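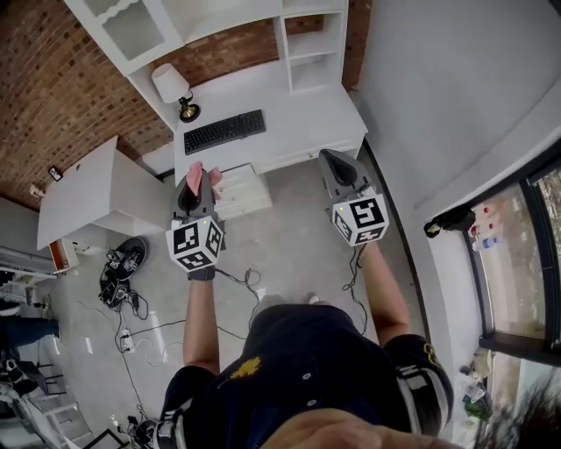
What Is a Desk With a Hutch?

Tandine Young Readers: The Things in Our Rooms
November 26, 2024

If you have ever sat down to do your homework and found that there was no room left for the homework, you already know why somebody came up with the hutch. A desk is a wonderful thing, but its top is only so big. Put a keyboard on it, and a lamp, and a cup of pencils, and the rock you found at the lake, and pretty soon your math paper is hanging over the side.

A hutch is the part that stands on top of a desk, toward the back, and reaches up the wall. It may have shelves, or little doors, or both. The white desk by the brick wall has one, with a cabinet behind glass on the left side and open cubbies on the right. You can think of it as a small set of shelves that has climbed up onto the desk and decided to stay.

Wait, isn't a hutch for rabbits?

It is! You're quite right, and you may have wondered about it already. The word "hutch" is very old, and a long time ago it meant a chest or a box for keeping things in. People kept clothes in hutches, and grain, and bread, and papers. Later on, people also used the word for the box where a rabbit lives. So the rabbit's hutch and the desk's hutch are a bit like cousins. They share a family name, but they've grown up to do very different jobs.

You may also hear a grown-up talk about the hutch in the kitchen or dining room. That kind usually holds plates and bowls, and it stands on top of a low cupboard in the same way that a desk hutch stands on top of a desk.

Why build up and not out?

Imagine that you have a big pile of picture books. If you lay them side by side on the floor, they will cover a lot of the floor, and you'll have to hop over them to get to the door. If you stand them on a shelf, and then put another shelf over that one, the same books take up only a little strip of the room. The floor under the books stays just as small no matter how high the shelves go.

A hutch does the same for a desk. All that space above the back of the desk was only air before, and now it can hold books and boxes and a globe if you have one. The front of the desk, where your elbows go, stays free for working (or for drawing, which I would call working too).

There is a limit, of course. Shelves that go very high are hard for short arms to reach, and something heavy sitting way up there could fall. Heavy things belong down low. Please don't climb on the desk or the chair to get at the top shelf, even if you're a very good climber. Ask a grown-up to hand it down to you.

Glass doors and open cubbies

Now let's think about that hutch with the two different sides. Why wouldn't the person who designed it make both sides the same?

A cabinet with a glass front lets you see in while keeping most of the dust out. Dust is made of very tiny bits of things -- fluff from clothes, specks of dirt, even little flakes of skin -- and it floats around and settles on whatever is sitting still. Behind a closed door, your things stay cleaner for longer. A glass cabinet is a good home for something you like to look at but don't need to pick up very often, like a model airplane that took you all of February to build.

Open cubbies have no doors at all, so you can reach right in and take what you want. They're good for things you use every day. The trouble with a cubby is that it shows everything, including the mess, and you'll have to wipe it out now and then with a dry cloth.

Cubby is a fun word as well. You may have a cubby at school where your coat and boots go. It's a small space, open at the front, and it usually has walls on both sides so that your things don't slide over into someone else's space.

Down below: the drawers

Under the desktop there is often another helper, and the white desk has one of these too. It's a drawer unit, which means a stack of drawers all in one piece. Some drawer units are built right into the desk, and others are separate and can be moved about.

A drawer is a box that slides. Next time you open one, pull it slowly and look along its sides. You may see a metal track with little wheels or balls in it, or you may see wood sliding on wood, as in very old furniture. The wheels or balls make it easy to pull even when the drawer is full. Most drawers have some kind of stop near the end, so that the whole thing doesn't come flying out and land on your toes.

Small, flat things do well in the shallow drawers. Paper, stickers, rulers and erasers can all lie in one layer there, and you can see them without digging. If you have a deep drawer, save it for bigger things. A deep drawer full of paper clips is a sad sort of drawer, and it takes ages to find anything in it.

The lamp on the left

A small lamp with a white fabric shade stands on the desk, to the left of the keyboard. Have you ever looked closely at a lampshade? A bare bulb is so bright that it hurts to look at. The shade spreads the light out and makes it softer, so it glows through the cloth and also shines down from the bottom and up from the top.

The base matters too. A lamp is taller than it is wide, and tall things like to tip over. A wide round base, like the black and brass-colored one on that lamp, gives it a steady foot to stand on. You can try this with a pencil. Stand it on its end and it falls right over, but push that end into a good flat lump of clay and it will stay standing.

Which side should your own lamp go on? Here is a little experiment for this evening. Ask a grown-up to help you turn off the other lights, and then write your name with the lamp on your left, and again with the lamp on your right. Watch the shadow of your hand. If you write with your right hand, you will probably like the lamp better on the left, and if you write with your left hand it will be the other way around.

A word about brick walls

Red bricks are made of clay, shaped into blocks and baked in a very hot oven called a kiln. Many clays have iron in them, and the iron turns reddish in the heat. The stuff that holds the bricks together is called mortar. It goes on soft, a bit like thick frosting, and then it gets hard.

Indoors, most bricks are covered over with plaster or paint, but some people love the look of them and leave them bare. You can hang things on a brick wall, as someone has done with the small dark picture frame, but it's a harder job than hanging them on an ordinary wall. Brick is tough, and it often takes a special drill bit to make the hole. That's a job for a grown-up, with safety glasses on.

White furniture in front of red brick is an old favorite, and I'm very fond of it myself. The bricks are dark and rough, and the furniture is pale, and each one makes the other easier to notice.

Desks in a museum

If you live near the town of Esteves, you might ask to visit the Wistent Furniture House, which keeps 2,807 pieces of furniture from all sorts of homes. There are desks with lids that roll down like a garage door, and desks with slopes for writing with a feather pen, and one desk with 2 hidden drawers that visitors are allowed to hunt for. (I found the first one. I will have to go back for the other.)

Try it: plan your own hutch

You'll need a sheet of paper, a pencil, a ruler, and an empty shoebox if you have one.

Start by picking out the things you use at your desk or table. Put the ones you use every day in one pile, and the ones you use only once in a while in another.

Draw a big rectangle on your paper for the hutch. Draw lines inside it to make shelves and cubbies, and decide which parts get doors. Then write the name of each thing in the spot where it will live. Check that your tallest thing really fits in its space -- this is where the ruler comes in.

If you have the shoebox, stand it on its long side and it becomes a hutch already. Strips of cardboard will make the shelves, and a piece of clear plastic from some old packaging makes a very fine glass door.

Words to know

Hutch: shelves or cabinets that stand on top of a desk or a low cupboard.
Cubby: a small open space for keeping things in.
Drawer unit: a stack of drawers in one piece.
Kiln: a very hot oven for baking clay.
Mortar: the paste that goes between bricks and gets hard.

Next in this series: How Does a Zerska Folding Chair Fold?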